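Every March the same advice comes around. Don't throw out the old desktop, just add memory. Two screws, two minutes, a whole new machine. I have read it in the Stulard newsletter and heard it at the Elosano repair nights, and I have my doubts.

Memory does help, up to a point. But the people who say it's easy have done it so often that they no longer notice the hard part. The slots are long and narrow, they sit close to other parts, and the latches are small bits of white plastic. A first-timer with the side off a Dell tower is mostly afraid of snapping something, and I think that's a sensible fear.
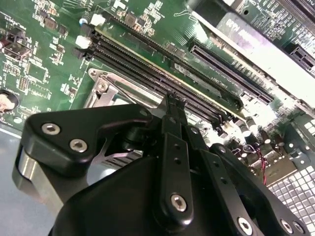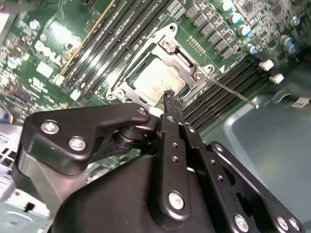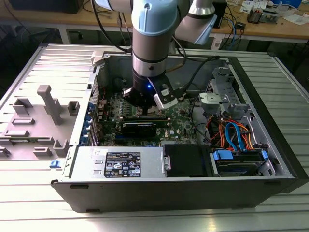
Vumivance, Issue 6, page 5

Then there is the question of what you get. The board is old. So is the power supply, and so is the drive, and a slow drive will make any amount of memory feel like a waste. Shops like Visser will sell you the sticks without asking what else is in the case. Why would they ask?

I'm not against opening computers up. I've kept one going for roughly 6 years past the point where my family begged me to stop. What I object to is the word "easy," and the promise that goes with it. Check what the board will take before you spend anything. If the answer costs more than a decent used machine, close the lid and leave it alone.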